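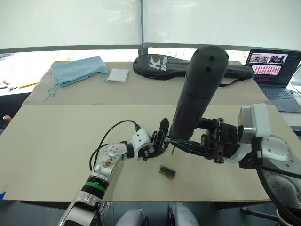 Bench board

Bench board is sheet cardboard laid over a table or workbench to protect the top and to give a plain, replaceable working surface. It is used in repair shops, assembly rooms, print studios and schools. The term covers both material bought for the purpose and flattened packing cartons put to the same use.

Material

Most bench board is either solid board or corrugated board. Solid board is made of pressed paper layers and lies flat, but gives little cushioning. Corrugated board has a fluted layer glued between two flat liners. It takes small knocks better, though a heavy object will crush the flutes and leave a permanent dent.

The usual colour is the beige or light brown of unbleached pulp. White-faced board is sold for work in which small dark parts have to be found by eye, but it shows dirt sooner and can reflect glare from overhead lamps. Waxed and plastic-coated grades resist oil and glue. They are more slippery than plain board, and round parts roll further on them.

Sizes

Sheets are normally cut to match the depth of the table, and longer tables are covered with two or more sheets side by side. A common trade size has a long side of 1000 mm. Joints may be butted or overlapped. Butted joints leave a level surface but open up as the sheets shift, and pins or small screws can fall into the gap. Overlapped joints stay closed and leave a step the thickness of one sheet.

In corrugated board the flutes are generally run from front to back. The sheet then bends less readily over the front edge of the table, where forearms rest.

Fixing

Loose sheets move when objects are dragged across them. The following methods are in use:

Paper tape along the outer edges. Easily removed, weak in damp rooms.
Cloth tape at the corners. Stronger, may leave adhesive on varnished tops.
Spring clamps. Suitable where the table has an overhanging edge.
Edge strip. A wooden or metal lip screwed to the table, into which the sheet is dropped.

Use with electronic parts

Plain cardboard is neither a good conductor nor a reliable means of carrying static charge to earth. Its behaviour varies with moisture content, and a dry sheet is a poorer choice than a damp one in this respect. Bare circuit boards are therefore handled on an earthed dissipative mat, which may be placed on top of the bench board. Paper dust and loose fibres can also settle on exposed edge contacts.

History

Cartons have been opened out and used as table covers for as long as they have been widely available. Bench board as a catalogue item is documented in Ukusville, where the paper merchant Presa listed cut sheets in 1983 in bundles of 61. The bundle size was later dropped. A competing supplier, Pokel, sold a scored sheet that folded down over the front of the table. Eduardo Gouveia's survey of workshop fittings treats the two products together under the name "table card", a usage now rare.

Replacement

Sheets are turned over once before disposal. Zubaida Bugti's workshop manual gives seven working days as the interval for inspection and recommends replacement when the upper liner is cut through. Clean board can be recycled with other paper. Board soaked with oil, solvent or resin is kept apart from it.

See also: Blotter; Cutting mat; Drop cloth; Kraft paper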